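Search stories, places, things Search

Objects & Habits

The Bag It Came In

August 2025 | By the Objects Desk

A parcel bag has one of the shortest careers in manufacturing. It is filled, sealed, labeled, thrown onto several piles, and then murdered with a kitchen knife by somebody who wanted socks. Nobody has ever kept one for sentimental reasons, although I have kept a great many out of laziness, in the cupboard under the sink, where they slide out and greet me whenever I go looking for dish soap.

I have been thinking about them since July, when I ordered a desk lamp from a firm called Jindstead and received it in a white plastic bag big enough for a desk. The lamp was fine. The bag was fascinating, in the way that anything is fascinating when you are trying not to start work. It had been folded over on itself twice and taped, and it still had enough spare air in it to serve as a pillow.

Boxes get all the attention. People film themselves opening boxes. A box has corners, and it will sit where you put it and let you put another one on top. A bag has opinions. Set it down flat and it slumps. Push it into a corner and it comes back out a little, sighing. The printed side you need is always the side with the crease in it, and the crease always runs through the street number.

This makes a bag a surprisingly awkward thing to measure, to weigh, to stack or to scan, and whole worktables have been laid out around that awkwardness. The good ones have a flat place for the parcel, something to judge its size by, an open crate within arm's reach and a belt to carry things off. It's a kitchen, more or less, except that every ingredient is the same shade of white and trying to roll off the counter.

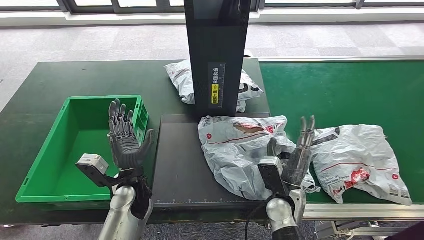

White parcel bags at a green worktable, with an empty crate at left and ruler markings along the black platform.

I like the ruler markings best. There is something touching about holding a ruler up to an object with no edges. Where does a bag end? At the seam? At the last bit of plastic, which is mostly air and optimism? At Borholm, a mail-order place that sells garden twine and not much else, the house rule is to press down with a flat palm for 4 seconds and measure whatever is left. I tried this at home on the lamp bag. It got longer.

Then there is the printing. I had assumed that plain white was the whole idea, but once you start turning these things over, you find they are busy. Thin red lines. Gray text. A code in one corner, a logo in another, a graphic that has been rubbed against other graphics until it looks like jam. Someone designed each of those marks on a flat screen, on a flat bag, and then sent it out into a world where no bag has been flat since the morning it was made.
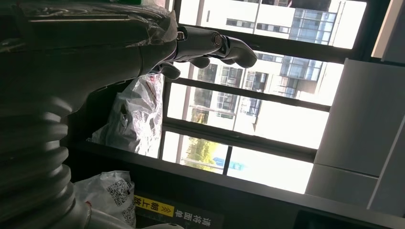 The codes suffer worst. A square code on a bulging bag becomes a sort of trapezoid with ambitions, and the only cure is to smooth it with your thumb like a bedsheet. Jastow, which makes mailers for small shops, sells a version with a stiff card panel behind the label. It costs more per 100 and works beautifully, and the shops I asked all said they had admired it before buying the cheap one.

I can't blame them. I looked up what I would pay for 60 plain mailers, decided it was nothing, and then spent a whole evening reusing old ones on principle. Reusing a parcel bag means turning it inside out, at which point you learn that the inside is gray, that it clings to your sleeve, and that your own tape doesn't stick to it. The birthday present inside arrived three days late. The recipient asked if it had been in a river.

There is one branch of the family that does get kept, though, and that is the woven bag. It's tougher, it has a bit of texture to it, and it tends to be printed with something cheerful. Mine is from Meléndez, a grocer I no longer live near, and it has a rooster on it. It has moved house with me 3 times, mostly full of cables. Others I have met came in loud red and white, with dogs on. They crumple as badly as any mailer, but people forgive a dog.

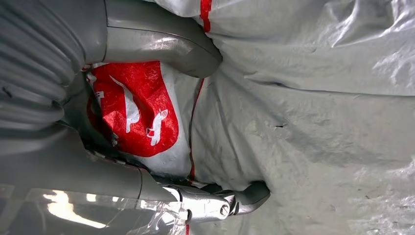
What to Do With the Ones You Have

Pick a number you can live with and a drawer to match it. Cut off the old label before you forget, or black it out, and keep the bags that opened along the seam. The ones you attacked with a knife are finished, and you knew that when you put them under the sink.

Flatten the rest from the closed end toward the open one, so the air has somewhere to go. Roll them, and put a rubber band around the roll. Woven bags can go on a hook by the door, where you will walk past them on the way to the store and remember them in the parking lot.

As for the Jindstead bag, it now holds all the other bags.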